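Posted 29th August by Intake Desk, Zidside

Arrivals tally showing the same boat twice - resolved, mostly

Logging this one properly because I spent a whole arvo on it and I'd like the next person to have it easier. We run Proslow to keep the tally of boat arrivals coming through the Nirneck landing, and the welcome centre at Akinola uses our numbers to work out beds, meals and bus seats. So if we're wrong, someone ends up making sandwiches for people who don't exist.

What happened: the dashboard said 104 people in the building queue. The landing sheet, in pen, from the folks on the wharf, said 82. I recounted the sheet twice (my handwriting is bad but theirs is fine) and it was definitely 82. The difference was 22, and there was one boat that day with exactly 22 people on it. Bingo, I thought!

First thing I tried was a refresh, then logging out and back in. No change. Cleared the cache, no change. Deleted what I thought was the duplicate and it came back when the sync ran, which was a bit rude.
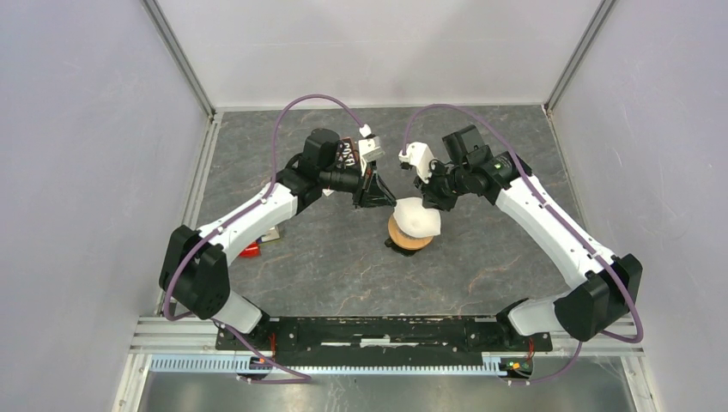
The duplicate turned out to be two real records with different boat references. The wharf enters a boat when it ties up, and the patrol crew enters it when they first spot it from further out, and Proslow is meant to match them on time and position. The patrol tablet was still an hour out from when the clocks were changed back in March, so the match failed and we got both. It's the sort of thing you'd pick up straight away on the map if the map were readable, but the new theme makes the water a dark grey and the pins a slightly different dark grey. Could we please have white pins? Those two white arms stand out against their dark grey surface, lighter veining and all, and that's the level of contrast I'm after on the map.

Fix, for anyone searching later: set the tablet clock to automatic, go to the patrol record (not the wharf one), choose Merge, then run the sync by hand. Wait for it to finish before you open the tally. I opened it halfway through and got a total of 500, and had a small fright - it settled back to 82 once the sync was done.

I rang Akinola and gave them the right number, and they'd only set up beds for the first lot, so no harm there.

Still open:

The export. It stops at 200 rows with no warning, so the monthly file is short whenever we've been busy. I've been doing it in two halves and pasting them together.

The map colours, as above.

Leaving the ticket open until I hear back on the export. Happy to be rung, the desk phone is better than email before lunch.

Contact the Zidside desk | © Zidside | Back to top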